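Sink full of dishes and no dishwasher, what's your order?

gleiceb
July 3, 2020
Okay so we moved into the new place in March and it has no dishwasher, and I am losing the war. I rinse, I stack, I turn around and the sink is full again. My mother always did glasses first, my husband starts with whatever is on top and we have had actual words over it. What do you all do? Also do you fill the basin or just run the tap?

Firker40
Glasses first, always, while the water is clean. Then silverware, then plates, greasy stuff dead last. Fill the basin, the tap wastes so much.

hatulia
Disagree with Firker, sorry! I never fill the basin. You end up washing in soup. Soapy sponge, tap on low, rinse as you go. And I take everything OUT of the sink first and put it on the counter, otherwise you have no room to work.

gleiceb
Take it out onto what counter though, lol. Mine is the brown solid kind and I hate leaving wet stuff on it. My kind of sink, jars and all:
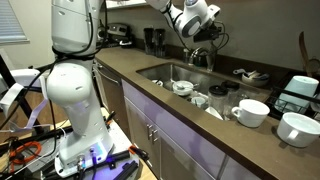
Yến Kim
Jars with lids are their own job. Lids off, fill them with hot water and a drop of soap, and let them sit 12 minutes while you do the bowls and cups. By the time you get back to them you barely need the brush.

Firker40
12 is very exact, Yến. I'd agree on the soaking but I'd still wash them before any bowl that had food in it. Glass picks up grease like crazy.

Yến Kim
I set the oven timer, so yes, 12! And grease doesn't matter if you change the water, you only need 2 sinkfuls.

hatulia
Or no sinkfuls :)

gleiceb
Haha, okay. Going to try soaking the jars and pulling the plates out onto a towel. Does anybody have a drying rack they like? The one from Vendthorpe keeps tipping over whenever I put a bigger plate at the end.

Firker40
Put the heavy stuff in the middle. Mine did that too until I quit loading it from one side.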